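Where Does the Dirt Go? A Washday Explainer for Curious Kids

By Genalyn Fajardo

Think about the shirt you wore yesterday. Maybe you wiped your hands on it when you thought no one was looking, or maybe you lay down in the grass in it, or maybe it met some spaghetti sauce (mine usually does!). You dropped it somewhere, I hope near the laundry, and a day or two later it was back in your drawer smelling nice. So what went on in between? It's a longer story than you might expect, and it has soap in it, and spinning, and a bit of science you can try at the kitchen sink. 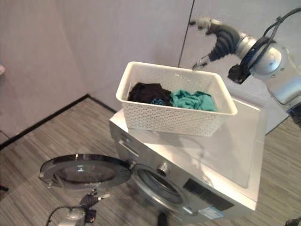 Washing starts before any water comes in, with somebody gathering up the clothes and carrying them to the machine. A basket full of little holes is a very good thing to carry them in, and you can set it right on top of a front-loading washer while you swing the round door open. Air slips in and out through all those holes, so a damp sock or a sweaty soccer shirt doesn't sit there getting stinkier by the hour. Before anything goes in, check the pockets. My nephew Kevin once washed a whole pack of tissues, and we were picking white fluff off his pants until July.

Next comes sorting. Clothes get their colors from dyes, and some dyes, mostly the dark and bright ones in new clothes, like to wander off into the water. If a new red T-shirt is sharing that water with your white socks, the socks may come out pink. Many families make one pile for darks and one for lights. Some make a third pile for towels, and some people (Eusebio Palomino down my street, for instance, who is very fond of his shirts) make so many piles that you can hardly get across the floor. You can make a sorting game of it at home, and the grown-up who usually does it will be delighted with you.

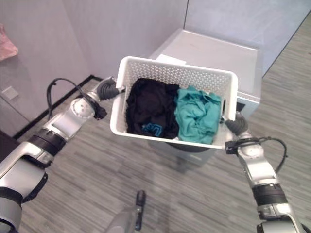
Black and blue-green, side by side in one basket. Which pile would you put each one in?

Now for soap, which is the clever part. Water by itself is fine at washing away things like sugar or salt, but it's hopeless with grease. You can see this for yourself. Put a spoonful of cooking oil in a jar of water, screw the lid on tight, and shake it as hard as you like. The oil breaks into little blobs, and then, when you set the jar down, the blobs float up and join together again as if you'd never bothered them. Add a squirt of dish soap and shake again, and everything goes cloudy and the oil takes much, much longer to come back together.

That happens because soap is made of teeny-tiny parts called molecules, and each of them has two ends. One end loves water. The other end can't stand water and would much prefer to grab on to grease. In the wash, lots and lots of soap molecules stick their grease-loving ends into a speck of spaghetti sauce until it's covered all over, and their water-loving ends point outward, so the water can carry the whole speck away. Laundry detergent works the same way, with a few extra helpers mixed in. Some of those helpers are called enzymes, and they snip stains like egg and grass into smaller bits.

Please let a grown-up handle the detergent, by the way, and never play with those squishy little packets, even though they look like candy.

When it's time to load, give each thing a shake so it isn't all scrunched up in a ball. Water has a hard time reaching the middle of a ball. 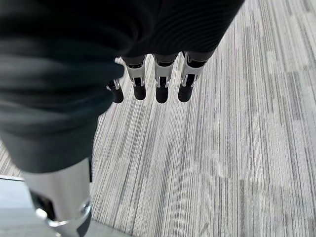
Fingers at the edge of some dark cloth. Cloth is made of thread going over, under, or around other thread, and dirt hides in the gaps.

Inside the washer there's a big metal drum. In a front-loader it lies on its side, so when it turns, the clothes ride up and then flop down, over and over, into the soapy water. All that flopping pushes water through the cloth and knocks the dirt loose. Then the dirty water drains out, clean water comes in to rinse, and finally the drum spins so fast that water flies out of the clothes through holes in its sides.

And the dirt? Down the drain it goes, along with the used water. In many towns the pipes lead to a treatment plant, where the water gets cleaned up before it goes back to a river or the sea.

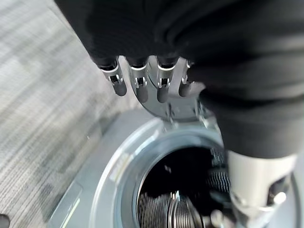 Sunita Awasthi wrote in to ask whether stuffing the machine full saves water, and she told us her family once squeezed in so many clothes that the ones in the middle came out with the mud still on them. A full load does make good use of the water, Sunita, but the clothes need room to flop! If you have to push hard to shut the door, take a few things out and save them for the next wash.

Words to know

Detergent: a cleaner that helps water lift away grease and dirt.
Dye: something that gives cloth its color.
Drum: the round metal part of a washer that holds the clothes and turns.
Enzyme: a tiny helper that breaks some stains into smaller pieces.
Molecule: a very, very small bit of stuff, much too small to see.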